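Print this page | E-mail this page

We use cookies to keep this site working. By continuing to read you accept this.

Progress report to the Drutent fund
Work cell 4, Herndale workshop
Period: up to the end of February
Prepared by Kimutai Muriithi

Purpose of this report

The fund has asked us to explain how the money for upkeep of cell 4 was used in this period, and whether the cell can be kept in steady work until the end of the grant. I will describe the state of the arm, the gripper, the cables and the table, then the spending, and then what we ask for. The software work in Brarkulwood is reported separately by Jintana Boonchu and I mention it only where it touches the hardware.

State of the cell at the start of the period

The cell had been moved from the old room without a full check afterward. Three faults were known. The gripper closed unevenly, with one finger arriving before the other. The wrist camera lost its signal when the last joint was turned far to one side. The arm also stopped by itself two or three times in a working day with a message about joint load, and the operator had to clear it by hand.

We decided to treat the faults one by one and to change only one thing between tests. This is slow, but in the earlier period we had changed several parts together and could not say afterward which of them had helped.

Gripper

The gripper was taken off the wrist and opened. The guide on one side was dry and had fine dust in it. Both guides were cleaned and greased, and the finger screws were tightened again with the torque tool. After this the two fingers met in the middle. We then ran 500 open and close cycles with no object, and looked at the fingers again at the end. No screw had moved.

The rubber pads on the fingers were not replaced. They are worn but still hold, and we prefer to keep the new pair until it is needed.

Camera and cables

The loss of camera signal took the most time. First we suspected the camera itself and exchanged it with the spare from Tăng, but the fault stayed. It was in the cable, close to the plug, where it had been bent too sharply each time the wrist turned. A new cable was fitted and given a longer loop, so that the bend is spread over more of its length. The gripper cable was laid again in the same manner.

The longer loop has one disadvantage. When the arm works low over the table, the cable hangs lower than before and can touch a tall object. Operators are asked to drive each new path at slow speed the first time and to keep one hand at the stop button. A spring holder for the cable would be a better solution, and it is in the list of requests below.

Joint load stops

The stops had a simple cause. The tool weight in the controller was still the value for the older gripper, without the camera. We weighed the complete tool, entered the new weight and its center, and ran the arm through its test path. The load message came back once in the first days – we believe from a path that was recorded too fast – and has not returned after that path was slowed down.

Test task at the table

For the acceptance test we kept the task the fund already knows, which is work at a small wooden drawer unit with packages of snack food. It asks for good height control from the arm, because the gripper must come down close in front of the drawer without pressing on the table. The packages are useful because the box keeps its shape and the wrappers do not.
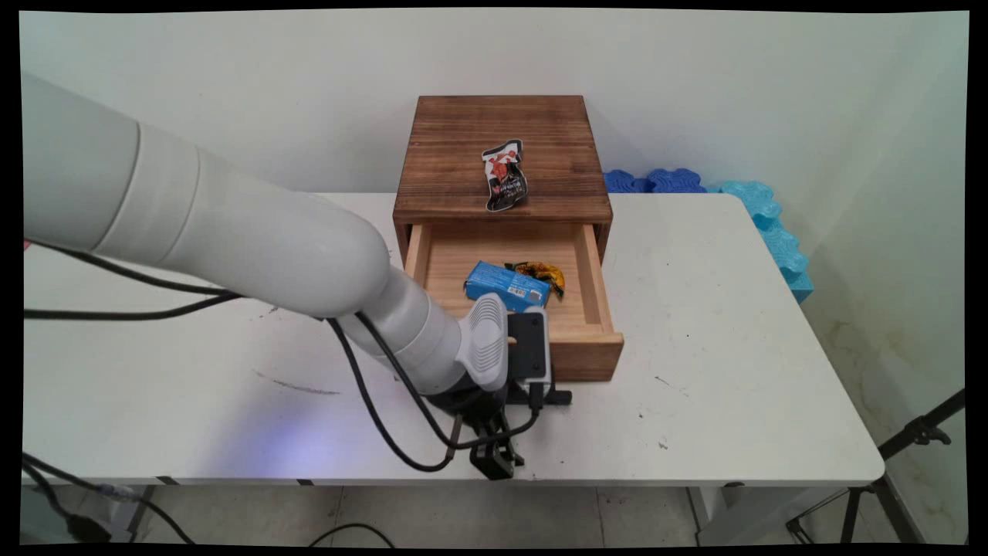

Results of the test

We made 86 runs with the same start position. A run was counted as good when the arm finished without a stop, without loss of camera signal and without contact between the gripper and the table. All runs but 4 were good. In three of these the gripper touched the table lightly, and in one the cable caught on the drawer. There was no loss of signal in any run.

The three contacts happened late in the test, after the drawer unit had been pushed a little out of its place. We now check its position before each series. I would like to fix it with a clamp, but Jintana Boonchu needs to move it for her own work, so for the moment we use a paper template.

Routine care

A short care plan is now kept in the folder beside the controller:

– Before work: look along all cables, test the stop button, move the arm once to its home position.
– Each week: wipe the fingers, check the finger screws, clean the camera lens with a dry cloth.
– Each month: grease the gripper guides, compare the tool weight in the controller with the written value, save a copy of the settings.

Two operators have been trained in the daily and weekly parts. The monthly part I do myself, and a second person should learn it before summer.

Spending and requests

Of the 2,000 euros given for upkeep, the larger part went to cables, plugs and the torque tool. The remainder is kept for finger pads and grease. We ask the fund to agree to the following from the remaining money:

– a spring holder for the wrist cable
– one more camera cable, so the spare camera can go back to Tăng complete
– a half day of training for the second person

The next report will include the result with the spring holder, if it is approved and arrives in time.

E-mail this page | Print this page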